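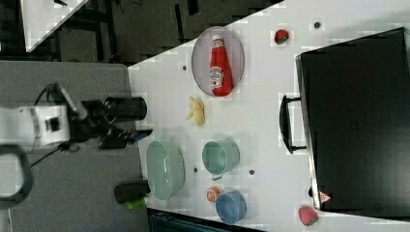 Figure 1. Plateau ovale argenté et bouteille de ketchup rouge, sur la table blanche.

3.2 Écouter la coda sans l'attendre

J'en viens à ce qui m'a le plus amusée dans cette enquête (et le plus fatiguée, il faut bien le dire) : la fin des symphonies. Avec Reto Hubmann, j'ai fait entendre à 50 auditeurs du festival de Stesgate le finale d'une symphonie de jeunesse de Koller, en 2 versions, l'une avec la reprise, l'autre sans. Je pensais que la reprise les ennuierait. Pas du tout ! Beaucoup m'ont parlé d'un « retour à la maison », et une dame s'est mise à me chanter le second thème dans le couloir, fort juste d'ailleurs.

Les applaudissements, eux, m'ont posé un vrai problème. Hằng Phan les date, dans sa thèse, du dernier accord ; moi, je les fais commencer au premier claquement de mains, même timide, même au beau milieu du point d'orgue. Du coup nos mesures ne se comparent pas directement, et j'ai repris les siennes une à une à partir des bandes du fonds Miluletti. Je reviens sur les écarts à la section 4, avec le cas embêtant de la mesure 602, où l'orchestre se tait et où la salle croit que c'est fini.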